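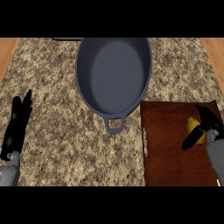 Sim kitchen, head camera view. Right hand at the lemon, left hand parked next to the pot.

**1/** Posting notes on the grasp planner work for Dellovano, our bimanual control stack. The task is plain: pick the yellow thing off the cutting board, put it in the pot. It has eaten most of my month.

**2/** The planner scores grasp candidates from a point cloud, then checks each one against the arm's reach and the collision mesh. On a bare table it does fine. On a board lying on a counter it kept picking grasps where a fingertip ended up 4 mm inside the wood.

**3/** I blamed the collision margin first and raised it. The bad grasps went away and so did most of the good ones. A lemon is low and the fingers are long, so nearly every useful grasp passes close to the board.

**4/** The real problem was in perception. Our plane fit was treating the board and the granite as one surface and putting the height somewhere in between. The speckled texture didn't help, because stereo depth on it is noisy even in render.

**5/** Fix: segment first, then fit a plane per segment. The planner now takes the support height from whichever segment is under the object. It's a small diff. Most of it is tests.

**6/** Second issue, the occlusion one. Once the right hand closes in, it hides a good part of the lemon from the head camera. The pose tracker saw fewer points and slid its estimate toward the fingers. The controller followed the estimate. You can guess how that goes.

**7/** Now the tracker masks out the hand using the joint state and the hand mesh, and if too few points are left it holds the last good pose until the grip is closed. The threshold is 800 points. I tried fancier things and they were worse.

**8/** Numbers, since people ask. Batch of 3,783 episodes with randomized lemon and board positions. 3,746 ended with the lemon in the pot. I went through the failures in the replay viewer, and the biggest group is the lemon hitting the rim on the way down.

**9/** The rim thing is a waypoint problem. We plan to a point above the pot center and the approach comes in too flat. I'd like a proper clearance term in the cost and not another hand-tuned offset.

**10/** The left arm does nothing in this task. It's still in the planning problem as a static obstacle, which costs time on every query. Next branch lets it back off when the right arm needs the room.

**11/** The replay viewer is Skolten. The scrub bar finally syncs with the planner log, so you can stop on a frame and see which candidate won and what its score was. If you're on a build older than 6/22/26, update before filing bugs about it.

**12/** Config and the segment-then-fit code go up in July, after I clean out the debug prints.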